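Tube keeps landing beside the hole in the peg board task, never in it
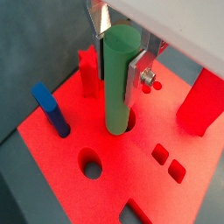
Our school club is entered for the Skevport sorting challenge in January and we are stuck on the round parts. The task is the foam board with shaped holes. The arm picks each piece from the tray and puts it in the matching hole. The green tube comes down slightly to one side, stops just above the foam. The star and the block have been fine all week.

Hole centre is taught as X 300, Y 200. Fingers are the aluminium ones from the Clarerlow kit, one flat and one bent bracket. We have taught the point again three times and it drifts back. Any ideas before we start cutting the holes bigger?

Posted 4 Dec 2018

Answer 1
Don't cut the board, they measure it at check-in. Your fingers don't match, so the tube won't always settle in the middle of the grip. A flat plate against a curved wall lets it roll a bit. We stuck a thin strip of rubber on the flat one and that was most of the cure. Check the bolt on the bracket as well - ours worked loose every session until we put threadlock on it.

Answer 2
have you tried going slower

Answer 3
Teach the point with the tube already in the grip. If you taught it with the fingers empty, you taught where the gripper is and the tube can sit somewhere else. Put the tube in the hole by hand, close the gripper on it, save that position, then lift straight up and save the approach point.

If it still misses, add a small spiral search. The Onen controller has one built in, page 914 of the big manual (1064 in the older printing). Keep the push force low or you will dent the foam. We did this at Castellanos last year and it coped with a fair bit of error - the squares are harder as you need the rotation right too.

Contact the moderators | Copyright and terms of use | Back to top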